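Handheld grippers for cloth work — Bivomow or Tadanmont?

4 replies, 397 views

msibiya
Joined February
Looking at replacing our old pair. We mostly fold clothes and bedding, and I need black jaws that can get under a hem. Has anyone used either make on soft surfaces? Everything I can find is blocks and cups on a hard bench.
Marietjie Sibiya

flatlay_tom
Been on the white ones for a few weeks. Weight is fine, grip is fine. My complaint is the knob, as it's big and my sleeve catches it. I work one hand at a time over the flat part of a garment and go slowly.
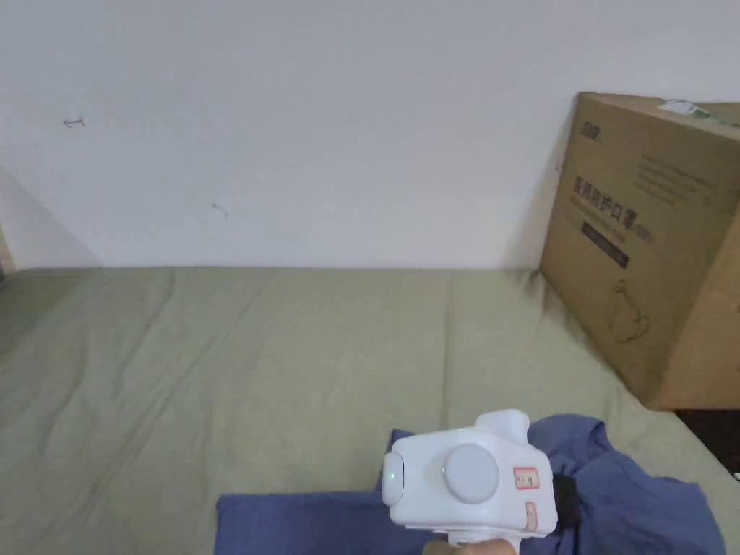

hendricks_fan
Disagree about going slowly. On a mattress the slow approach just pushes the cloth down ahead of the jaw. Press, close, lift. The Hendricks wrist mount was worse for this, by the way, and cost us 449 for the bracket alone.

rk_bench
Pressing is all right on a thick stack but you'll pick up the sheet with a single layer. I hold the stack with the left jaw and keep the right one off the cloth until I want it.

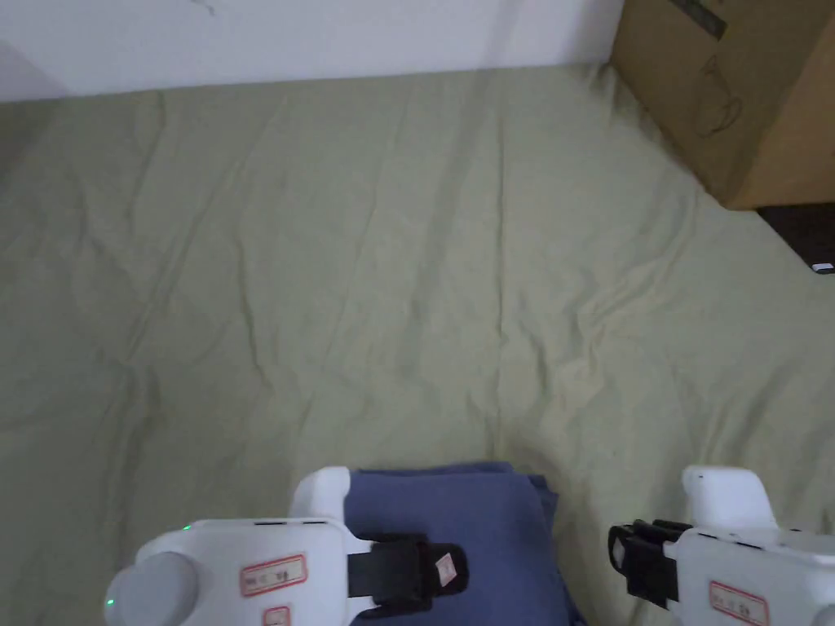
msibiya
Thanks both. rk_bench, does the left jaw mark the fabric at all? And how long do the finger pads last? Flondent quote 4,000 closes for theirs but don't say on what.

rk_bench
No marks on cotton so far. Can't help on the pads, I haven't kept a tally. I'd borrow a pair before buying.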